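수납 얘기 또 합니다. 지겨우신 분들은 살짝 넘겨 주세요ㅎㅎ 화요일 저녁에 시작한 현관 옆 선반 정리가 아직도 안 끝났거든요.

시작은 장갑 한 짝이었어요. 7월에 겨울 장갑이 왜 나오냐고 물으신다면, 저희 집 선반이 원래 그런 곳이라서요. 건전지랑 영수증이랑 자전거 열쇠까지 전부 한자리에 뒤엉켜 있었어요.

메리엠 살렘 님이 예전에 댓글로 "일단 다 꺼내고 종류별로 바구니 하나씩만 줘 보세요" 하셨는데, 그 말씀대로 해 봤습니다. 꺼내는 데만 25분 걸렸어요. 그래도 바닥에 쫙 펼쳐 놓고 나니까 마음은 한결 편하더라고요. 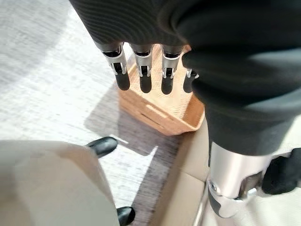 바구니는 한참 고민했어요. 처음엔 Ilta에서 나온 뚜껑 있는 상자를 살까 했는데, 저는 뚜껑이 있으면 안 열어 보고 그 위에 물건을 쌓는 사람이라 포기! 결국 촘촘하게 짜인 밝은 황갈색 네모 바구니로 마음을 굳혔습니다. 옆면에 가로로 길게 손잡이 구멍이 있어서 손가락을 걸고 쓱 당기면 되니까 선반 안쪽에 넣어 두기에도 좋아요. 모서리가 둥글둥글한 것도 은근히 정이 가고요.

크기 물어보신 분 계셔서 덧붙여요. 사시기 전에 선반 안쪽 폭부터 꼭 재 보세요. 저희 집 칸은 37cm인데 저는 눈대중으로 골랐다가 한 번 교환했습니다. 교환하러 가는 길에 비까지 왔어요ㅠㅠ

안에 뭘 넣을지는 이렇게 정했어요. 매일 쓰는 건 맨 아래 칸, 가끔 쓰는 건 가운데, 장갑이랑 목도리는 맨 위. 건전지는 작은 통에 따로 담아서 서랍으로 보냈고요.

이름표는 아직 못 붙였어요. 종이로 할지 천으로 할지 두 가지를 놓고 계속 왔다 갔다 하는 중인데, 써 보신 분들 의견 좀 들려주세요. 종이는 금방 너덜너덜해지려나요?

아, 그리고 그 장갑 나머지 한 짝은 아직도 못 찾았습니다. 내일은 신발장 쪽을 뒤져 볼게요.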